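Progress report: upkeep and repair of the tabletop arm cell
Reporting period: July to December
Prepared by Corina Bogdan for Murray Charbonneau, Idavcombe
22 December 2018

Summary

The cell is back in daily use after the wrist cable fault in the fall. It logged 2971 cycles over the period, against a plan of more than 900 a month once it was fully running, so we are behind. Most of the shortfall comes from the stoppage described below. The repair stayed inside the maintenance line and I am not asking for additional money. I do need a decision on the spare gripper before the next order goes in.

Work done

The arm was removed from its base in July and remounted with new bolts. We re-zeroed all joints and checked repeatability at the four corners of the work area. Three corners were fine. The fourth drifted until we found that one table was sitting slightly lower than the other. We shimmed the low one, and that check is now part of the monthly list.

The camera at the gripper began dropping out in the fall. We replaced the camera module first, which did not fix it. The fault was in the cable, where it flexed each time the wrist turned past a certain angle. Hollano supplied a replacement with a softer jacket. We left a longer loop at the gripper and moved the strap on the arm so the bundle no longer pulls tight at full reach. The cell was down for 11 working days, eight of them spent waiting for the part.

After the new cable went in, the camera had to be calibrated again. We did this twice. The first result put the grasp point too far forward, and the fingers kept landing on the rim of the basket. The second calibration has held.

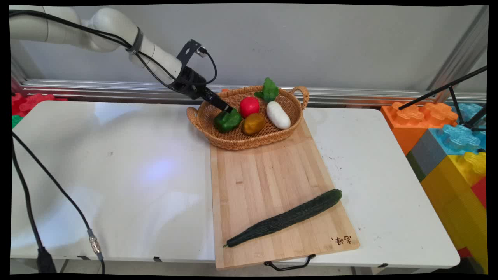
Gripper at the green pepper during basket work, with the camera module on its mounting bracket.

The acceptance run was 202 picks from the basket. We kept to the vegetable set already used at Staledthorpe so the two sites can be compared. Đào ran the sessions and kept the log. The cable gave no dropouts during the run. Missed picks were mostly the potato, which rolls when a finger touches it off center. I count that as a grasp planning problem and have passed it on to Staledthorpe.

Routine care

The weekly check takes one person less than an hour: wipe down the table, look over the cables at each joint, check the finger screws, and run the short homing routine. The finger screws were loose twice this period. We now use thread locker and have had no repeat — but it has only been five weeks.

Open items

Glare on the white table surface still bothers the camera in the afternoon. A matte cover has been ordered and will be fitted in the new year.

The loose cables to the left of the arm still need a proper route down to floor level. The plan is to tie them to the aluminum rail.

We hold no spare gripper. If the present one fails, the cell stops until Hollano can ship another. Please let me know by the end of January whether to buy one from this year's budget or carry it over.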